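The new hymn sheet at Stumdale

By now most of you will have met the "refreshed" hymn sheet that came home from the Skinthorpe study day. It gives us 21 old hymns with the thees and thous taken out, and we are told that people will find them easier to sing. Will they? I have yet to meet anyone who stayed away from church on account of a "thou".

Some changes are harmless. Others move the meaning. In one hymn "wretch" has become "soul", and a verse on judgement has gone altogether. If the verse was wrong, someone should say so and show us where. Leaving it off the sheet settles the matter without anyone having to argue it. 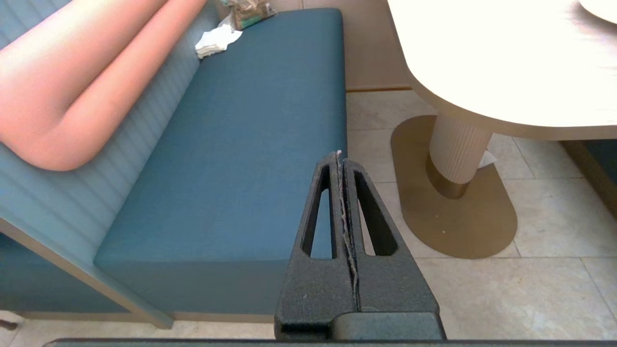

What happens next

The sheet is on trial until March. The old books, all 108 of them, stay in the cupboard for now - I would like to see that "for now" in writing. Comments can be left at the back of church, on paper, with or without a name.

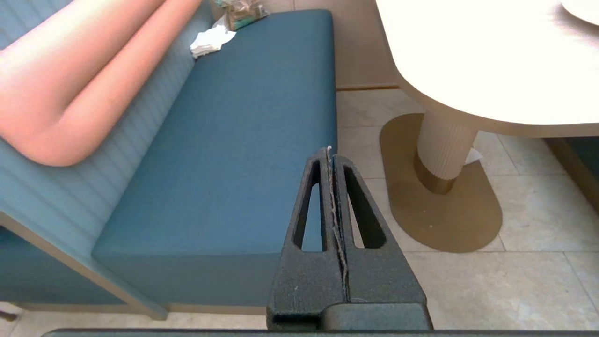
The claim I doubt most is that plain words are always clearer. A child learns "hallowed" by saying it for years beside people who know what it means. Much of that learning goes on wherever people sit together, and an upholstered bench seat like the teal one here would do as well as a pew. Take the old word away and there is nothing left to ask about. I shall be singing from the book.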